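12/20/21
Dye room, Rendenside. Bench book, continued from the blue one with the coffee on it.

Third week of the madder. I said in August that I would have a repeatable red by the end of the year, and I have eleven days left and a line of skeins running from tomato soup to old brick. They are all lovely. No two of them match. Setton want a red they can order twice, and what I can offer at present is a red they can order once and remember fondly.

Vat 1. 238 g Bowen wool, scoured last night, mordanted with alum at the usual rate, no cream of tartar. Left in the cooling mordant until this morning. Madder ground in the old coffee mill, which will never again be a coffee mill whatever Eluned says. Soaked the powder overnight in rainwater. Brought it up slowly, an hour and a bit to reach 63 degrees, and held it there by standing over it and fiddling with the gas like somebody tuning a wireless. Result: a decent warm red, slightly orange at the tips. Better than last week. Worse than the one in August that I didn't write down.

A word about the August one, as everyone keeps asking. It was a clear, deep, slightly bluish red and it hangs on the hook by the door where I have to walk past it. My notes for that day read, in full, "madder, the good pan, went well". I've searched the rest of the book for anything more helpful and found a shopping list. If you're reading this and you are new, please write down the temperature. Please also write down which pan you think is the good one, as there are three candidates and they have all been claimed.

Vat 2. Same wool, same madder, tap water in place of rainwater. Our tap water is hard enough to stand a spoon in and madder is supposed to like that. It did. Noticeably redder, less of the orange. Could be the chalk, could be that I got distracted by the phone and it sat longer. Timer said 95 minutes when I came back and I'd meant 60. So that's two things changed at once, a mistake I've told other people off for in this very room.

Vat 3. Tap water again, strict 60 minutes, to find out which of the two it was. Let it get away from me right at the end. The thermometer said 78 when I looked and I can't say how long it had been up there. Brown. A very good brown, if anyone wants a brown. Labelled it "Zeltuldale Peat" and put it on the sales shelf, where I expect it to outsell everything else in the building.

Exhaust bath from vats 1 and 2 combined: threw in the odds and ends of silk from the scrap bag and got a soft coral. Eluned has already walked off with it. She says it's for the sample cards. I've seen the sample cards and there is no coral on them.

Costs, as I promised to keep track. The last sack of madder root came to 328 pounds with carriage, and at the rate I'm turning it into soup it will last up to six more vats. Alum is cheap. Gas I don't want to think about. I put the whole lot to Eluned Voyle over lunch and she asked whether I'd considered just buying a red. I reminded her that we are a natural dye workshop. She said she knew, she'd painted the sign.

Things to try, in no order:

Chalk added by the pinch to rainwater, so at least I know what's in it. Start with half a teaspoon per vat and go up.

Older root. The Zeltuldale people say theirs is better after three years in the ground, and they would say that, they've got a barn full of it. But the August batch may well have come from their sample bag, which had a green string. Does anyone remember a green string?

A bran bath. Every old recipe has one and none of them say what it's for. The smell after two days is said to be memorable.

Washing the powder in cold water first and pouring off the yellow. I've been skipping this out of laziness. I suspect it's the whole answer and I'd like to try all the others first.

Light test update. Strips went up in the south window 537 hours ago by the logbook. Madder hasn't shifted that I can see against the covered half. Weld holding up. The logwood has gone the colour of a wet pavement, as predicted by everybody. The turmeric was only ever in there for sport and has left us entirely. I'll take them down after the holiday and mount them, if someone can find the guillotine. It was under the carder, and now it isn't.

Housekeeping. The sink trap is full of fleece again. Whoever is scouring in there without the mesh, I'm not angry, but I've put the mesh on a very short chain. The big drying rack has lost another peg at the window end, so hang heavy skeins towards the wall or they'll slide down and mate. Rubber gloves: we have nine left hands.

Setton rang at four. They'd like to see three skeins of the red, matched, before they commit to the rest. I said of course. Then I laid all the reds out on the white sheet and walked round them for a while with my glasses on and my glasses off. With them off I can get three that match.

Tomorrow: wash the powder. Pour off the yellow. Hard water, 63 degrees, one hour with the phone in another room. Another 238 g so the sums stay easy. If it comes out like the one on the hook I'm writing every number on the wall in paint.

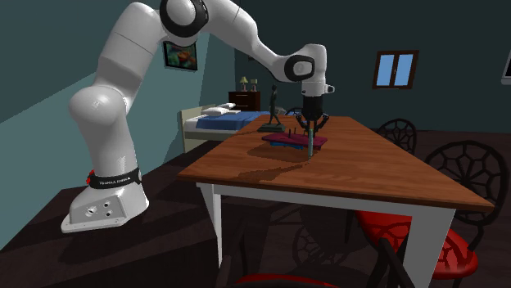 Also need to order more labels, the tie-on sort, and a second thermometer that I don't have to share with the jam.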